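Setting up your reading log in Zurkby: part 2, adding your books
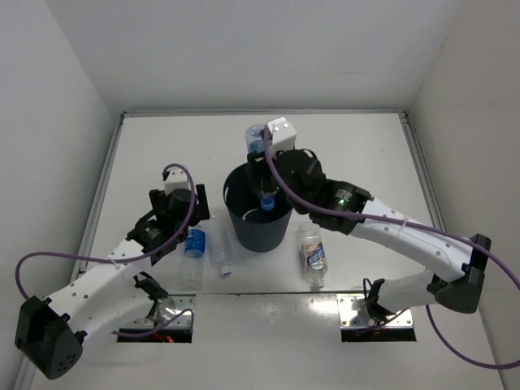 Reading time: 2 minutes

Right, so you've got your empty log from part 1 and now you want some books in it! I keep mine in Zurkby (the free version, I'm too mean to pay for the other one) and I've used it since November, so these steps are how I do it and the official help pages may put things in a different order.

1. Open your log and press New Shelf. I called my first one Finished, but you could have one for each month if you like that sort of thing.

2. Press Add Book and type the title. If nothing comes up, try the author's surname on its own – the search is dreadful with apostrophes.

3. Pick your edition. My copy of The Moonstone has a different number of pages from the one it offered me first, and that threw my totals out for weeks.

4. Fill in the date you finished. Leave it blank for anything you're still reading.

5. Write your note. You get 700 characters, spaces included (I always run over, and then I have to go back and take out all my brackets).

6. Press Save, and wait for the green tick before you close the page.

Note: re-reads need a second entry. Open the book, choose Read Again and put in the new date, and both notes will stay on the same page.

Caution: deleting a shelf deletes every book on it as well. I lost 45 entries that way, notes and all, and I'm still cross! Move your books to another shelf first.

7. Set a goal if you want one. Mine is 40 books for the year, and that includes audiobooks and the very thin ones.

If you're bringing in an old list from a spreadsheet, skip steps 2 to 5 and go to part 3. I had 121 titles in mine and I wasn't going to type all those in by hand.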